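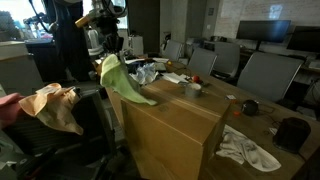 Hi, I'm Margareta, and I'm looking for people who'll help us write the house rules for working next to a robot arm. Paid, part time, starting in August.

A bit of background first. I run the safe practice group at Stiltholm, and our arms spend their days handling cloth: picking it up, moving it, putting it down again. The rules we have right now came from one very long document I wrote in my first year, and I'd be the first to say it shows! Half of it is about machines behind fences. Ours share a room with desks, chairs and people looking for their coffee.

So I want 14 people to come in and pick it apart with me. You'd do four sessions of two hours each. In the first couple you watch an operator at work and write down every moment you'd want a rule for — who's allowed to reach in, who calls a stop, how tidy the table has to be before a run starts, where cables can go. After that we sit down together and argue over the wording until a new hire could read it once and get it. (I love this part. Bring snacks.)

You don't need an engineering degree. I'd really like a mix: warehouse folks, nurses, a shop teacher or two, anybody who has ever had to follow a safety sheet that made no sense. You do need to be 18 or over, fine with reading drafts in English, and able to stay on your feet for an hour or so. If standing is a problem, tell me and we'll set up a seat with a good view.

During arm time you stay outside the marked reach unless the operator waves you in. Long hair tied back, no lanyards, no scarves. Anyone in the room can call a stop, you included, on day one.

To sign up, email me or Itziar Ibarra at the Stiltholm front desk with a few lines on what you do and one rule at your own job that you'd rewrite. No résumé, please. We're taking names until the group is full, and Itziar will write back either way.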